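A Floor for Working

When the Gramitico design center reopened its ground-level workshop, the first thing returning staff noticed was how much of the floor they could see. The old room had been filled over the years with shelving, spare tables and equipment awaiting a decision. Liette Vachon, who directed the renovation, began by removing most of it.

The new layout covers 2660 square feet and is organized by use. Large machines stand along one side, with desks and drawer cabinets near them for paperwork and small supplies. Benches are placed on the opposite side, where tools may be left out between sessions. The middle belongs to whatever project needs it that week.

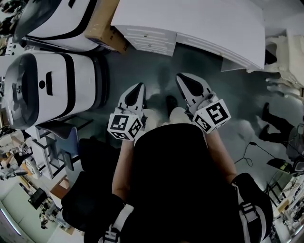
The workshop floor, with white machines and a drawer cabinet on the far side and a workbench at right.

Choosing the floor itself took longer than expected. The center reviewed samples from two suppliers, Brinkmann and Dreveck, and asked staff to walk and roll chairs on each of them. A dark, smooth surface was preferred. "People wanted to be able to find a dropped screw," said Josée Fraser, the facilities manager. "They also wanted something that could be swept in a few minutes."

Storage remains the subject of some discussion. Cardboard boxes continue to arrive faster than they are unpacked, and the benches fill quickly once a project is under way. Harvey Després, who has worked at the center through two earlier renovations, regards this as normal. "A bench with nothing on it is a bench that is not being used," he said.

The center now asks that cables be coiled at the end of each session and that office chairs stay near their benches. Drawers are labeled by contents -- never by owner -- and a full inventory of the room is planned for October.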